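Perguntas frequentes: o braço Mai na oficina Canar

Última atualização: terça-feira, 3 de dezembro de 2019

O que é o Mai?
Um braço robótico de mesa montado pelos membros da oficina partilhada Canar. Tem uma garra de dois dedos e uma câmara pequena junto ao pulso. Usamo-lo para aprender a pegar em tecido.

É um kit comprado?
Não. As peças estruturais foram impressas na oficina e os motores vieram da Erka. O controlador é uma placa Tekonetti, ligada por USB a um portátil antigo.

Quanto custou?
962 euros até julho, com os motores e a fonte de alimentação. Não contámos as peças impressas que saíram mal nem as horas de trabalho.

Quem mantém o código?
Despina Crăciun. Os pedidos de alteração devem ser deixados no quadro junto à impressora, com o nome de quem pede.

Porquê tecido e não blocos?
Os blocos já os tínhamos feito e o braço apanhava-os quase sempre. Um pano muda de forma a cada toque e obriga a rever a força da garra e o ponto de aproximação.

Como se grava uma tentativa?
Pousa-se o pano no chão branco, inicia-se o programa e conduz-se o braço com o comando. Cada gravação dura 17 segundos. Temos 1094 guardadas, das quais 29 estão marcadas para apagar por falha da câmara.

Que panos posso usar?
Qualquer um sem botões nem fechos. Os felpudos prendem-se bem entre os dedos, os lisos escorregam mais. 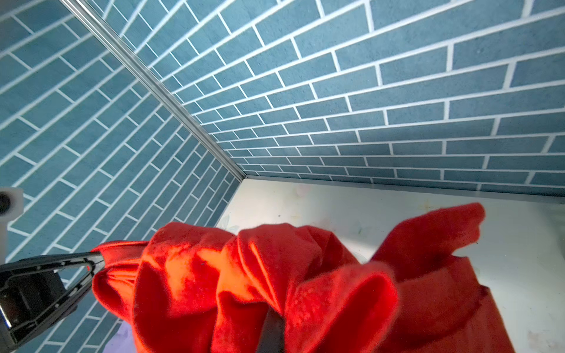 Se a garra ficar presa numa dobra, pare o programa antes de puxar. Abra os dedos pelo menu manual e retire o pano à mão. Forçar o pulso já nos partiu uma engrenagem.

Posso levar o braço para casa?
Não, mas os ficheiros de impressão estão na pasta comum e podem ser copiados.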